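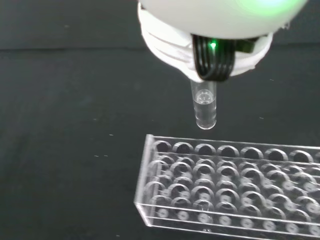
Anathi Swanepoel asked at our June review why a teaching lab would pay for a gripper kit when a student can fill a rack by hand in a few minutes. We took that as the starting question for this report.

## What we reviewed

The kit is the Prodix tube handling package, sold by Diltulik as an add-on for small robot arms. It comes with a gripper, a control board and a license for the Orkis software, where positions are taught and saved. Our course borrowed one kit for the term. We did not test the vision module, which costs extra.

## Setup

We followed the quick start guide up to the wiring page, then switched to the full manual because the connector names in the two did not match. After that the gripper was recognized on the first try. Teaching the rack took longer. Orkis asks for three corner holes and works out the rest, but it assumes the rack is square to the arm. Ours was set at an angle, so we had to enter the rotation ourselves - the setting is under "Advanced" and the guide does not mention it. 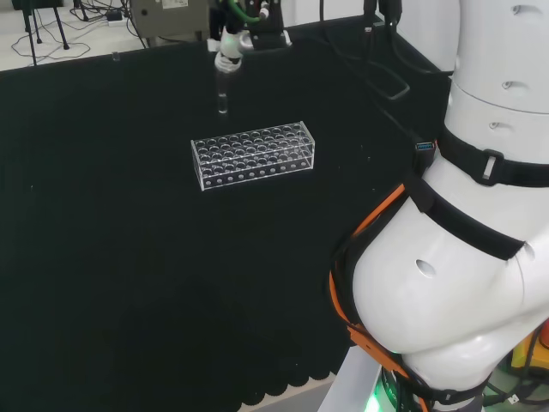

The second job was choosing a safe travel height. The default was too low for our tubes, and we raised it before running anything at full speed. We also cut the closing force to its second-lowest setting.

## Trials

We ran 200 insertions with empty tubes over four lab sessions. A trial counted as good if the tube ended up seated in the correct hole with no help from us. By that rule 175 were good. Most of the misses came from the first session, when the tube touched the rim of the hole and tilted in the fingers. Re-teaching the corners fixed most of this. A smaller group of misses came from picking up the tube off center, and we did not find a setting that cured it.

Clear tubes and a clear rack also made it hard for us to judge alignment by eye. We ended up checking from two sides before each teaching step.

## Documentation and support

The manual is 254 pages and has no index. Radonjić, the reseller, answered our two emails within a day. One answer solved the rotation problem. The other told us to update Orkis, and the update made no difference to the off-center pickups.

## Recommendation

For a course on robot programming we would use the kit again - the errors are easy to see and students can fix most of them. For routine sample work we would not, at least until pickup is more reliable. We suggest that next year's group repeat the test with filled tubes and at least 100 trials on each rack position.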